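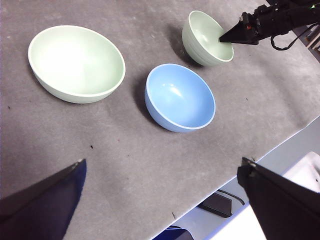

A reader of the last release wrote to us to ask why a soup bowl and a cereal bowl should be two different entries when in her house they are the same bowl, and whether we would please settle the matter before the next version. We have tried, and the answer is further down, under "Names for bowls," though I'm afraid it may not be the one she was hoping for.

Datasets > Household > Tableware > Ilmont Bowls

Overview Files Fields Changes Contact

Ilmont Bowls: README and data card

Last edited Mar 6, 2022

Welcome, and thank you for reading this file before opening the table. Ilmont Bowls is a collection of written records about ordinary bowls, the kind people eat from, mix in, serve from and leave by the sink. It has 3,000 records, one to a bowl, and every record tells you how big the bowl is, what color it is inside and out, what shape its wall takes, what it is made of as far as its owner knows, and what it gets used for on a normal day. The last of those is the part I am fondest of, and also the part that has given us the most trouble.

The project began as a plain shopping aid. Drernwood, a small kitchenware exchange, wanted to help people find a bowl that would sit well beside the ones they already had, and the existing listings were hopeless for that. One listing would say "medium," the next would say "generous," and a third would give only the weight. We started measuring bowls at our own table, then asked other households to measure theirs, and the whole thing grew from there.

What is in the folder

bowls.csv is the main table, with 12 columns.
notes.txt has the longer remarks people sent in, joined to the table by record number.
colors.txt lists the color words we use, with the words we fold into each one.
README is the file you are reading.

The table is cut into two parts, marked in the "part" column. The part called "open" has 2,000 records and is the one to use for looking around, trying things out and making charts. The part called "kept" has the rest. If you are testing a way of sorting or matching bowls, please leave "kept" alone until you are done fiddling. It is very tempting to peek, I know!

The columns

record: a plain number, never reused, even when a bowl is withdrawn.
part: open or kept.
width: straight across the rim at the widest point, outside edge to outside edge.
height: from the table to the highest point of the rim, with the bowl standing empty.
wall: shallow, rounded, straight or flared. Please read the paragraph on walls below.
surface: smooth, ridged, ribbed, speckled or other.
color_in: the inside color.
color_out: the outside color.
rim: same, lighter, darker or metallic, compared with the inside.
material: as told to us by the owner. We do not test it.
use: free text, lightly tidied for spelling.
set: a shared code for bowls their owner thinks of as belonging together.

On walls

Most of our disagreements have been about walls. A wide bowl looks shallow even when it holds a good deal of soup, and a little bowl looks deep when it would hardly take a handful of berries. The pale green pair on the felt shows how this goes: the large one reads as wide and rather shallow, the small one is deeper for its size, with faint rings on the outside, and yet the color is a match and I would happily put both out for the same lunch. The column holds what the measurer thought on seeing the bowl from the side. If you need something steadier, divide height by width and make up your own cutoffs.

On color

We ask people to look at a bowl in daylight, on something gray or another dull color, and to write down the first everyday word that comes to mind. "Green" is fine. "Pale green" is better. "Sea glass after rain," which we did receive, goes into the notes and becomes "pale green" in the table. Light greens and light blues are the hardest group to keep straight, especially with a glossy glaze that throws back a bright patch from the window. A bowl in powder blue may have an inner wall that looks a shade deeper on one side, and that does not make it a two-color bowl. We had quite a few entered that way in the early days, and they have been corrected wherever the owner was still answering letters.

The word "mint" was dropped in December. Half of our households used it for something nearly white and the other half for something like a garden pea, so it now folds into "pale green," and if you want the original word you will find it in notes.txt.

Names for bowls

Back to our reader's question. The table has no column called "type," and this is on purpose. Early drafts had one, with soup, cereal, salad, mixing, serving, dip and so on, and it fell apart as soon as people filled it in. The same bowl was a salad bowl in one home and the place where the keys live in another. We moved all of it into "use," where an owner may write as much as she likes, and the separate entries for soup and cereal in the old release were leftovers from that draft. They are gone now. A bowl that does both says "soup, cereal" and keeps a single record.

I will admit that I miss the old column a little. It made lovely charts.

Sets and odd ones

A set, here, is whatever the owner says it is. Some sets came in one box from one maker. Others were put together over years from yard sales, and their owners are every bit as sure about them. You will find sets where the sizes step down neatly and the color never changes, and you will find sets with one blue bowl among the greens that everyone in the house reaches for first. Please don't "fix" these. We also have 396 records with an empty "set" column, and these are bowls that stand alone, often the last of their kind or a present from someone. An empty cell there means just that and should not be read as missing data.

How the measuring is done

Wash and dry the bowl. Set it on a flat table with a cloth or a piece of felt under it, for the sake of the glaze and the table both. Lay a ruler across the rim and swing it slowly until you find the widest reading. For the height, rest a second ruler on the rim so that it sticks out past the edge, and measure up from the table to its underside, taking off the thickness of the cloth if it is a thick one. Write both down before picking up the next bowl. People who measure three bowls and then sit down to write will mix up two of them, and I speak as one of those people.

Oval bowls get their longer side in "width," with the shorter side in the notes. A round bowl seen from a low chair looks oval, so do measure in both directions before deciding.

Known weak spots

The households are mostly friends of the project and friends of theirs, and they like bowls more than the average person does. Large mixing bowls are scarce, probably from being a nuisance to lift down. Materials are unreliable: "ceramic," "stoneware" and "china" are used very freely, and we have left them as given. Heights of flared bowls tend to run a touch high. Handles and lids have no column at all, and a bowl with either will only say so in the notes, if its owner remembered.

The table says nothing about whether a bowl is safe in an oven, a microwave or a dishwasher. Please don't guess this from the material column.

Sharing and changes

You may copy, reshape and pass along the table for any purpose, so long as this file travels with it. Corrections are welcome by record number. If a bowl of yours has broken, you can ask us to withdraw it, or to leave it in, which most people choose. Record numbers from the previous release still work in this one.

Next on the list is a proper column for feet, meaning the ring a bowl stands on, and we would be glad to hear from anyone with a simple way to measure one without turning a full bowl over.

Related datasets

Ilmont Plates and Saucers
Skovex Pantry Jars
Bárány Table Linens, colors and sizes
Drernwood Cupboard Shelf Heights
Ilmont Bowls, previous release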